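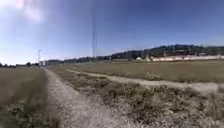 The main track at the Durkel test field, with the side track going off to the right below the wooded hill.

Field Robots Without a Fence

The invitation from Brerkus said to wear closed shoes and to bring water. It did not say how long the walk would be. From the parking place to the field I needed 20 minutes, and when I arrived the first demonstration was already running.

Durkel is a piece of flat grassland that the company rents for testing its inspection vehicles. At the end of summer the grass is dry and brown, and the gravel tracks are almost the same color as the grass beside them. For a visitor it is simply a field. For the engineers it is a difficult place, and they chose it for this. A road has a line, a curb, a clear edge. The track at Durkel has an edge that goes in and out, with low weeds growing into it, and a machine must decide every moment where the track stops and the field starts.

The open day in August was the third one Brerkus has organized, and the first where guests could walk next to the vehicle during a run. The vehicle is called Jeler. It has four wheels, it comes up to my hip, and it moves at the speed of a person who is looking for a lost key. Its work is to drive along pipelines, farm tracks and the borders of large properties, and to report what has changed since the last time. A washed-out part of the track, for example, or a fallen branch.

The first run was the easy one. Jeler was given the main track and told to go 100 meters and come back. It did this without any stop. Some of the guests applauded, and I think the engineers were a little embarrassed, as they had prepared a speech for the second run and did not expect applause already.

The second run was about the fork. A narrow track leaves the main one and goes to the right in a long curve, and at the beginning it is thin, so that you can miss it also with human eyes. Between the two tracks is a wedge of rough ground with dry grass and small weeds. Jeler had to find the beginning of the side track by its camera only, with the satellite positioning switched off. On the first try it passed the fork, stopped, waited for what felt like a long time, and turned back. On the second try it took the curve correctly. On the third try it went two meters into the weeds and asked for help, and one of the engineers walked over and turned it by hand.

I asked why the machine cannot use the things that stand far away, because in such an open landscape there is always something to look at. The tall mast on the horizon can be seen from the whole main track. The answer was that it does use them, but carefully. A mast is thin and the sky behind it is bright, and when the sun is low the glare can hide it. The line of the hill is better. It changes slowly when you move, and the trees on it do not go anywhere. The long pale building at the foot of the hill is also in the map.

The lunch was soup and bread, served from the back of a van. There I spoke with two guests from Bisgaard, a firm that takes care of gravel roads for forest owners. They were polite but they had doubts. Their people drive 40 kilometers on a normal day, and Jeler in its present form would need to be carried from place to place on a trailer. They were more interested in the camera and the software, which they would like to put on a truck they already have. Brerkus says it is thinking about this, and did not want to give a price or a year.

What I liked most was a small thing. On a folding table there was a laptop with the list of all the times the vehicle had asked for help since the testing began. The number at the top was 1,003. Each line had a short note, written by whoever was on duty, and the notes were not polished. "Tall grass." "Tall grass again." "Dust on lens, my fault." Visitors were allowed to scroll as long as they wanted, and I did it until my soup was cold.

In the afternoon the wind became stronger and the last run, with the guests walking behind, was made shorter. We followed Jeler along the main track at its slow speed, talking about other things.

The next open day at Durkel is planned for spring. Registration closes on Oct 31, 2022, and places for the walking run are given in the order of application.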